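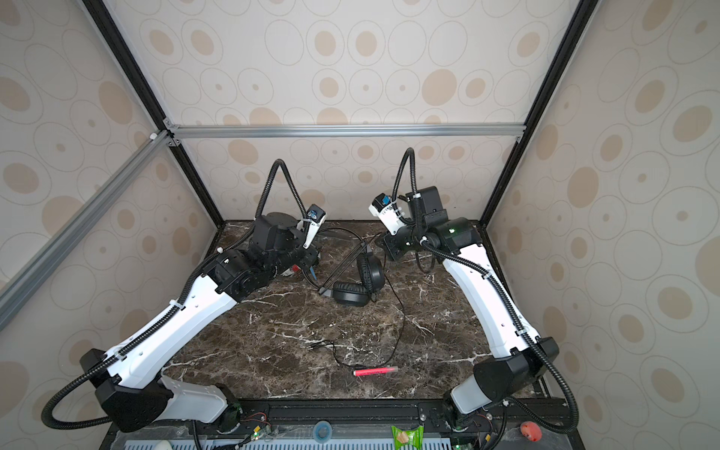
米兰·费尔许伦说，他不管机器学得快还是慢，他只想知道夜班还排不排人。

话是在更衣室里说的，当时在场的有五六个人，没有人接。特恩·阿尔茨坐在长凳上换鞋，听见了，把鞋带系完才抬头。

“排到月底。”特恩说。

“月底以后呢？”

“以后的表还没贴。”

米兰把柜门关上，出去了。

桑兹卡的返修车间在洛德布里奇，一楼收货，二楼检修。退回来的耳机从传送带上来，工人拆袋，理线，看耳垫，插上听一遍，再分到三个筐里：能卖的，要修的，拆零件的。特恩在二楼干了九年，前六年坐工位，后三年当组长。旺季时一个班有三十个人，今年一月只剩十九个。

双臂工作站是去年秋天装的，供货的是斯豪滕公司。起初只有两台，靠着北墙，做的是最简单的一步，把耳机摆正，把线理直，放到下一站。线是最难的。耳机本身有形状，线没有，每一副退回来的样子都不同。有的打了死结，有的缠在头梁上，有的用胶带粘过。手臂常常夹住线，停一会儿，松开，再夹。

停得太久，屏幕上会跳出一个请求，要人接手。接手的人坐在旁边，用一副操纵杆带着手臂做一遍，系统把这一遍记下来。特恩的组里有四个人会做这件事，做得最好的是米兰。

米兰理线理了十一年。他从插头那一头开始，不拉，只抖，抖松了再用拇指往前推。他用操纵杆也这么做，慢一些，但顺序一样。斯豪滕的工程师来看过，在他身后站了一个下午，问他为什么先动插头。他想了半天，说一直就是这样的。工程师在本子上记了一行字。

到了一月，请求少了。十二月初，一个班要接手五十九次，后来有一晚只有两次。那一晚米兰坐在操纵杆前面，大部分时间在看墙上的钟。他问特恩能不能去帮忙拆袋，特恩说可以，他就去了，拆到早上六点。

更衣室那番话之后，特恩去办公室问排班的事。经理给他看了一页纸，日期是2026-01-22。从二月起夜班并入晚班，检修组留十二个人，其余的转到普雷弗仓库，工资不变，路上要多花四十分钟。名单由组长提。

“我提？”

“你最了解他们。”经理说。

特恩把纸折起来放进口袋。他回到二楼，那两台工作站都开着。他站在北墙边看了一会儿。左边的手臂伸下去，碰到线，从插头那一头开始，抖了几下，再往前推。和米兰的动作一样，只是没有拇指。

他那天晚上写名单，写了十一个名字，第十二个空着。按接手的成绩，应该写米兰。可是接手的活快没有了，留下他，多半也是坐着看钟。送他去普雷弗，那里都是托盘和纸箱，用不着他的手。

第二天交班时，他在楼梯上叫住米兰，把情况照实说了，问他想去哪边。

米兰问：“普雷弗有食堂吗？”

“有，中午开。”

“晚上呢？”

“晚上不开。”

米兰靠着扶手站了一会儿。下面有人在推空筐上来，他们俩往墙边让了让。

“我想一想，”米兰说，“周末前告诉你。”

特恩说好。米兰下了几级楼梯，又回过头，说二号机夹线的时候还是偏紧，叫他们调松一点，再这样夹下去，线皮要裂的。特恩从口袋里掏出笔，在那张纸的背面写下来。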